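Última actualización: agosto
Tiempo de lectura: 3 minutos

Informe de avance para Flirkura
Programa de seguridad acuática y primeros auxilios en familia, Pitano

Cerramos el segundo tramo del programa con muy buenas noticias y con unas ganas enormes de contarlas. Al presentar la solicitud nos habíamos propuesto llegar a 100 familias de Pitano antes de que terminara la temporada de baño, y ya hemos trabajado con 105. Varias vinieron porque una vecina o un primo les habló del curso, y eso nos alegra más que cualquier cartel (que también pegamos, y muchos).

El curso sigue siendo gratuito y se da en dos tardes. En la primera se habla de prevención: quién vigila, cómo se turnan los adultos, qué se hace con el móvil durante el turno, dónde se guarda la escalera de la piscina desmontable. La segunda es práctica de principio a fin, con reanimación sobre maniquí, posición lateral de seguridad y la llamada a emergencias, que ensayamos en voz alta hasta que sale sin titubeos.
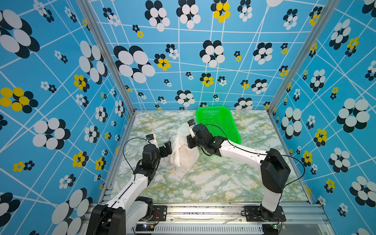

La llamada es, por cierto, la parte que más hemos cambiado desde el informe anterior. Antes la explicábamos con una diapositiva; ahora cada participante la hace entera, con su dirección real y las indicaciones para llegar a su casa. Muchas urbanizaciones de la zona tienen calles sin rotular — y hay quien descubre en ese momento que no sabe explicar por dónde se entra. Varias familias se han llevado la dirección escrita para dejarla pegada en la nevera. ¡Nos encanta la idea y ya la hemos incorporado al cuaderno!

Del cuaderno se imprimieron 500 ejemplares en los talleres de Kombridge. Queda una parte sin repartir, que reservamos para los centros escolares. La letra de la primera tirada resultó pequeña para algunos abuelos, así que la próxima irá en un cuerpo mayor y con menos texto por página.

También hemos abierto el grupo infantil, al que llamamos Phí. Los niños no aprenden a rescatar a nadie: aprenden a gritar, a buscar a un adulto y a lanzar algo que flote sin meterse en el agua. Se han apuntado 74 y el ambiente es estupendo, con bastante ruido y muchísimas preguntas.

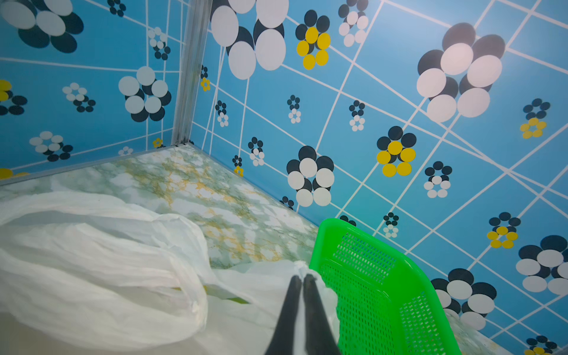 ¿Hace falta ampliar el presupuesto para mantener el grupo infantil durante el otoño?
De momento basta con lo concedido, siempre que podamos pasar a monitores la cantidad prevista para desplazamientos, que apenas hemos tocado. Adjuntamos la petición de cambio de partida.

Lo que va más lento es el acuerdo con la piscina cubierta. Tenemos el visto bueno de palabra, pero falta el seguro y sin él no podemos fijar horarios. Si se retrasa más, empezaremos en seco, con colchonetas, y dejaremos la parte de agua para después.

Para el tramo siguiente tenemos previstas las sesiones de repaso, la reimpresión del cuaderno y un primer curso para cuidadores de personas mayores, que nos han pedido ya desde dos barrios. La justificación de gastos va en el anexo, con las facturas ordenadas por partida.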